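11th April
Kitchen chores, simulated room, two-arm setup
Entry: D. Ruddock

Back on the question left open in February: can the Nusari controller do a plain kitchen carry with both arms, without someone nudging it along? Same room model as last time, checkered pattern and blue floor kept. Episode cap set to 1000 steps.
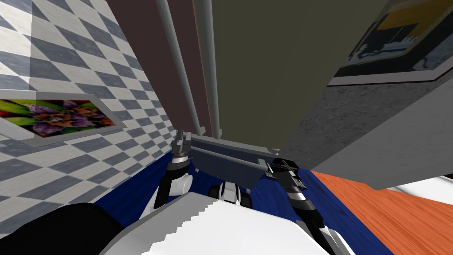
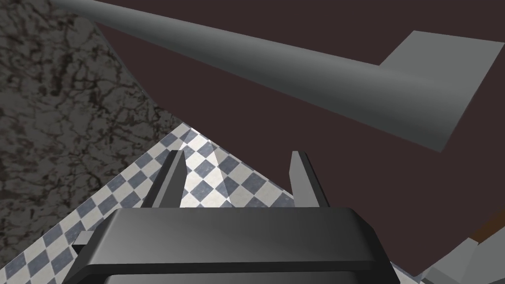
Top: both grippers on the gray bar, left end higher. Bottom: gripper view, fingers open, checkered tiles ahead.

The tilt is my main complaint. A long flat part held at both ends should be easy, but the arms plan their lift separately and only compare notes every 30 steps. Whichever arm gets going first pulls its end up. With a bar it does no harm. With a tray of glasses it would.

Ran 9 episodes on the new settings. Finished the carry in 4. The failures were mostly at the grasp, before any lifting, and one was a timeout with the part held and the arms going nowhere. I did not change the grip force between runs.

Swapped the Zikden planner in for the last few. Slower, smoother path, same tilt. So the planner is probably fine and the sync interval is what needs work.

Gripper view: contrast is high between the white tiles and the blue-gray ones, and there is a bright patch of light between the fingers. The edge detector likes tile lines far too much. Try masking the tiles before blaming the grasp network. Brollier had the same trouble with striped counters and got around it by training on plain and patterned surfaces together.

For anyone asking whether this is ready for a real kitchen: no. It can pick up a stiff, light thing with two clear ends and move it, almost half the time. A person does it without looking. Wiping, stacking and anything soft are still off the list.

To do
- sync interval down to 10, rerun with same seeds
- log the height of both ends through the whole lift
- mask tiles in the gripper view
- ask Tello for their tray model, the one with handles
- leave grip force alone until the above is done

Logs are in the shared folder under today's run.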